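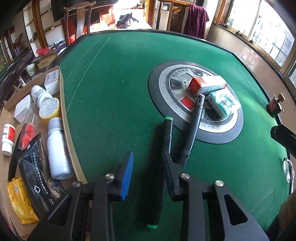 Ivars Luik escreveu:

Discordo da proposta apresentada na abertura deste tópico. Um limite fixo de 40 segundos por jogada, aplicado sem distinção a todas as fases da partida, penaliza precisamente os momentos em que a reflexão é legítima. O regulamento do Torneio Usis prevê, no artigo relativo à cadência, que o jogador deve agir "em tempo razoável". A expressão é vaga, reconheço, mas foi escolhida para deixar ao árbitro a margem de apreciação que um relógio não possui.

Solicito ao autor da proposta que indique em que dados se baseia.

__________

mesa_norte
Moderador
11 de janeiro de 2021

Prezados participantes,

Recordo que o tópico se destina à discussão do tempo de reflexão em torneios de jogos de mesa a quatro jogadores. As questões relativas à pontuação dispõem de secção própria. Duas mensagens sobre o cálculo de penalizações acumuladas foram transferidas para lá.

A proposta em debate é a seguinte, tal como consta da mensagem fixada na secção: limite de 40 segundos por jogada, uma advertência verbal à primeira infração, perda de pontos a partir da segunda.

__________

r.secretaria

Respondo ao pedido do senhor Luik.

Os dados provêm das folhas de registo da última edição do Torneio Usis. Foram anotadas 2576 jogadas em mesas com observador, das quais 222 ultrapassaram o limite agora sugerido. A maioria concentra-se nas rondas da tarde e em poucos jogadores, que não serão aqui identificados.

O problema é de calendário. Quando uma mesa se atrasa, a ronda seguinte não pode ser sorteada, e todas as restantes ficam à espera. No sábado, a última ronda começou depois da hora prevista para a entrega dos prémios, e alguns participantes de fora abandonaram a prova para não perder o comboio. O "tempo razoável" foi invocado por todos e aplicado de forma diferente por cada árbitro.

__________

Ivars Luik escreveu:

Agradeço os números. Permito-me, porém, uma leitura diferente: se as demoras se concentram em poucos jogadores, o instrumento adequado é a advertência individual, já prevista, e que não foi utilizada uma única vez nessa edição, conforme se verifica na ata. Antes de alterar a norma, conviria aplicar a existente.

Acrescento uma dificuldade prática. Quem mede os 40 segundos? Se for um dos adversários, teremos discussões em todas as mesas. Se for o árbitro, não pode estar em todas ao mesmo tempo.

__________

quatro_ventos

Participei em duas edições do encontro Idgate, onde vigora um sistema distinto, que julgo merecer atenção. Não existe limite por jogada. Cada ronda tem duração total fixa e, ao soar o sinal, conclui-se a mão em curso e não se inicia outra. O jogador lento prejudica a sua própria mesa, mas não atrasa o torneio.

O inconveniente é conhecido: quem segue à frente tem interesse em demorar. Vi isso acontecer numa mesa final, com o primeiro classificado a arrumar as suas peças com uma lentidão que não tinha mostrado durante toda a manhã. O árbitro interveio tarde.

__________

L. da Foz

Subscrevo a observação anterior quanto ao abuso da duração fixa. No nosso clube experimentámos o método a que chamamos Bergmann, por ter sido proposto no opúsculo com esse nome que circula entre os clubes do Norte. Consiste numa reserva individual: cada jogador dispõe de uma jogada base curta e de um crédito de tempo que pode gastar como entender ao longo da ronda. Esgotado o crédito, aplica-se apenas o tempo base.

A experiência foi globalmente positiva. Os jogadores mais idosos, que receávamos ver prejudicados, foram dos que melhor geriram o crédito. Houve, em contrapartida, queixas quanto ao equipamento, pois o relógio tem de ser acionado por quatro pessoas e nem todas o alcançam com igual facilidade.

__________

r.secretaria

O método referido foi ponderado. A aquisição de relógios de quatro vias, modelo Clallov, foi orçamentada em 1235 euros para o conjunto das mesas da prova, valor que não cabe no orçamento do corrente ano. Poderá ser retomado no próximo, se as inscrições o permitirem.

Quanto à objeção do senhor Luik sobre a medição, a proposta prevê que o relógio só seja acionado a pedido. O jogador que considere excessiva a demora de um adversário chama o árbitro, e a contagem inicia-se com a chegada deste à mesa. Nenhum adversário mede coisa alguma.

__________

Ivars Luik escreveu:

Nesse caso, os 40 segundos são na realidade um minuto e meio, consoante a distância a que o árbitro se encontre. Não o digo por ironia — é uma solução mais branda do que a redação sugere, e eu próprio estaria disposto a aceitá-la se o texto a descrevesse com clareza. Tal como está, o artigo fala em "limite por jogada", e qualquer leitor entenderá que a contagem decorre sempre.

Proponho a seguinte redação alternativa:

"O jogador deve agir em tempo razoável. Qualquer adversário pode solicitar a presença do árbitro, o qual, verificada a demora, concederá um prazo de 40 segundos para a conclusão da jogada."

__________

quatro_ventos

A redação parece-me superior à original. Sugiro apenas que se preveja o caso do pedido abusivo. Um jogador que chame o árbitro a cada jogada do adversário perturba tanto como aquele que demora.

__________

tabuleiro_velho

Manifesto a minha oposição a ambas as redações. Jogo há muitos anos e nunca foi necessário cronometrar ninguém. A demora resolve-se com uma palavra à mesa, dita com educação. Com prazos, sinais sonoros e chamadas de árbitro, transformamos um convívio num exame.

Registo ainda que as rondas da tarde são lentas porque se almoça tarde e se regressa sem pressa. Comece-se à hora marcada e metade da questão desaparece.

__________

L. da Foz

Compreendo a posição de tabuleiro_velho no que respeita às sessões semanais, às quais nenhuma das propostas se aplica. Num torneio com classificação e prémios, a palavra à mesa não basta, sobretudo entre pessoas que se encontram pela primeira vez. Quanto ao almoço, tem razão.

__________

r.secretaria

Tomo nota da redação do senhor Luik, que substituirá a original na versão a submeter aos clubes, acrescida de um número sobre pedidos manifestamente infundados. A hora de início das rondas da tarde passará a constar do programa impresso, com tolerância de cinco minutos.

A posição contrária de tabuleiro_velho será transmitida juntamente com o texto.

__________

tabuleiro_velho

Agradeço. Peço que seja transmitida na íntegra, incluindo a parte do almoço.

__________

mesa_norte
Moderador

O tópico permanece aberto até ao final de janeiro para observações sobre a redação. Pede-se aos participantes que indiquem o número do artigo a que se referem.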